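I want to complain about a results table, and I'm going to do it slowly, over several posts, so mute me now if you came for something else.

The paper is the Skeltier one. Learned grasp scoring for small soft packets in bins. You have probably seen the headline number quoted by people who stopped at the headline number.

We have been trying to reproduce it on a Franka with three blue bins, and I've spent most of January staring at this. 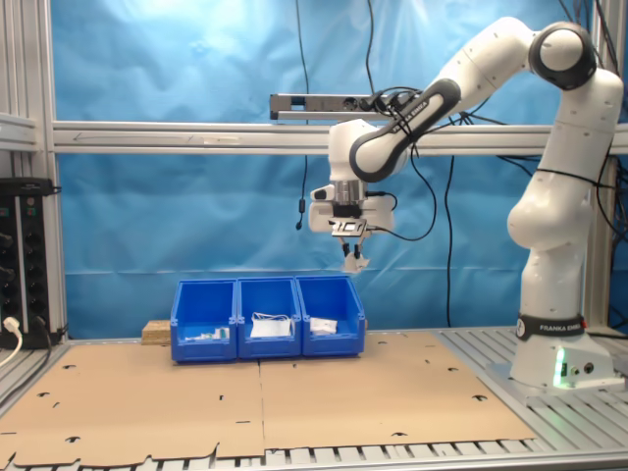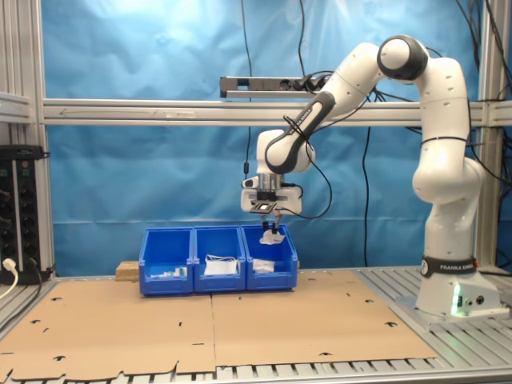
So, the claim. Skeltier says its score predicts whether a pick will hold, and that you can use the score to decide when to try again. It was trained on 3,514 attempts, which for this kind of work is decent. My trouble starts with the word "hold." In the paper a pick counts as held if the fingers are closed and the gap between them is wider than zero. Look at the second picture, with the crumpled white thing in the fingers just over the rim of the right-hand bin. Under the paper's rule that is already a success. Whether it gets anywhere else is not part of the measurement.

Read that again if you work in a warehouse.

Elmarie Gumede spotted it before I did. She asked where in the code the success flag gets set, and I said "at the drop, obviously," and she sent me the line. It gets set right after the fingers close. Before the lift.

I don't think anyone was cheating. Finger gap is cheap, it's logged anyway, and you don't have to pay a person to watch video. But then say "grasp closure" in the abstract and leave "pick success" for people who measured it.

Second problem, smaller but it bugs me more. The baseline.

They compare against a plain heuristic: find the highest point, go straight down, close. Fine, everyone does that one. Except their version gets a single attempt and the learned one gets up to three. There's a sentence about it in the appendix. Give the heuristic the same three tries and I'd like to see how much of the gap is left. Kasun Weerasinghe thinks most of it goes. I think about half. We have a lunch riding on this.

Third problem: the items. Soft white packets squash. A squashed packet leaves the fingers nearly shut, and nearly shut reads as empty if your sensor is noisy. So the same rule that hands out free wins on a bad grip can also throw away good grips on thin stuff. The errors run both ways and I can't tell from the paper which way wins. Neither can the authors, as far as I can see, or they'd have said.

What we're doing instead, and you can yell at me about it:

Success means the item is in the other tote after the arm has gone back to its start pose. A person labels it from video without seeing the score. Ayanda Kekana is doing the first pass and Gaurav Joshi is doing the second, and where they disagree we keep both labels and report it.

Same number of tries for both methods. Same item layouts too, reset by hand between methods, which is as boring as it sounds.

We're aiming for 2,000 attempts. We won't get there this month. The resets eat the day.

Early numbers, and please do not quote these: in the first small batch, 13 attempts were marked as held by the paper's rule and marked as failed by a person. Most of those were drops on the way up. The score was high on nearly all of them. That is the part I'd worry about if I were planning to sell this thing, and I gather Gorngate is planning to.

Could be our setup. Our fingers are narrow, theirs had pads, and pads matter a lot with slippery bags. I wrote to ask which pads. The reply said "standard." If you know what a standard pad is, my inbox is open.

Someone in the replies is asking if I'm saying the method doesn't work. No. I'm saying I can't tell from what's been published, and neither can you. The ranking might be useful! A score that sorts bad grasps from worse ones is still worth having. It just isn't the thing in the title.

Another reply says finger gap is what everybody uses. Yes, I know. I used it in my own thesis, and I'd like that chapter back.

Þórey Egilsson has offered to run our labeling sheet on her own arm with different bins, so there may be a second set of numbers to argue over. I'll post the label rules before the results this time, so you can object while it still costs us something.

Kasun wants it on record that the lunch includes dessert.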